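Rechercher dans le dépôt… Tous les fichiers

Mis à jour en juillet, par Gholamreza Kermani

# ollesari-critiques

Corpus de critiques de restaurants en français, annotées phrase par phrase. Le dépôt contient les textes, les annotations et les scripts de conversion. Pour le code d'entraînement, voir le dépôt `stirnitz`.

## Contenu

Le corpus compte 2596 critiques, publiées à l'origine sur le site Wysocka entre son ouverture et sa fermeture. Les auteurs ont donné leur accord par écrit. Les textes dont l'auteur n'a pas répondu ont été retirés avant la première version.

- `textes/` : une critique par fichier, en UTF-8, nommée par son identifiant
- `annotations/` : un fichier JSONL par lot
- `scripts/` : conversion vers CSV et vérification des décalages
- `lexique.tsv` : noms de plats et variantes orthographiques

Les critiques de plus de 3000 mots ont été coupées à la fin du paragraphe le plus proche. Le champ `tronque` vaut alors `true`.

## Champs

`id` – identifiant du texte.
`ville` – commune du restaurant, vide pour les traiteurs.
`invite` – `oui`, `non` ou `inconnu`. Indique si le repas a été offert par l'établissement. La valeur est `oui` uniquement quand l'auteur le dit dans son texte.
`aspect` – cuisine, service, salle, prix, boisson, autre.
`polarite` – de -2 à 2.
`empan` – position de début et de fin, en caractères, pas en octets.

Une phrase peut porter plusieurs aspects. « Le magret était parfait, l'attente beaucoup moins » donne deux lignes, une en `cuisine`, une en `service`.

## Annotation

Chaque texte a été lu par deux personnes. Les désaccords de plus d'un point sur la polarité ont été repris par une troisième. Le guide distingue mal l'ironie : « un café qui réveillerait un mort » a été noté 1 par les uns et -1 par les autres. Ces cas portent l'étiquette `ironie` depuis la version 1.2, mais les lots les plus anciens n'ont pas été entièrement revus.

## Limites connues

- Les restaurants de la région de Ballulstead sont surreprésentés dans la partie traduite de l'anglais.
- 46 critiques parlent de deux établissements à la fois. Elles sont listées dans `doubles.txt` et il vaut mieux les exclure pour toute mesure par restaurant.
- Les prix n'ont pas été convertis ni corrigés de l'inflation.
- Les noms des serveurs et des chefs sont remplacés par `[NOM]`. Il en reste peut-être – merci d'ouvrir un ticket si vous en trouvez.

## Utilisation

`python scripts/convertir.py --lot 3 --sortie lot3.csv`

L'option `--echantillon 100` tire cent textes au hasard, avec une graine fixe. Python 3.9 ou plus récent, aucune autre dépendance.

## Licence

Annotations et scripts : CC BY 4.0. Les textes restent la propriété de leurs auteurs et ne peuvent pas être republiés hors du corpus.
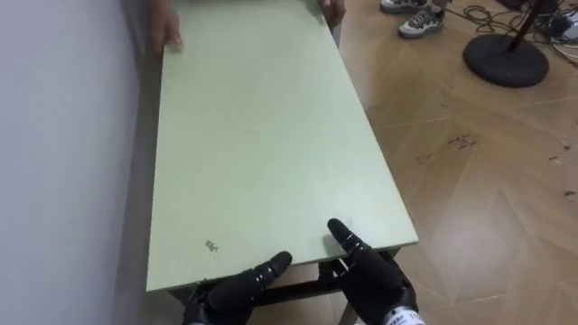
Table vert pâle, le long d'un mur blanc.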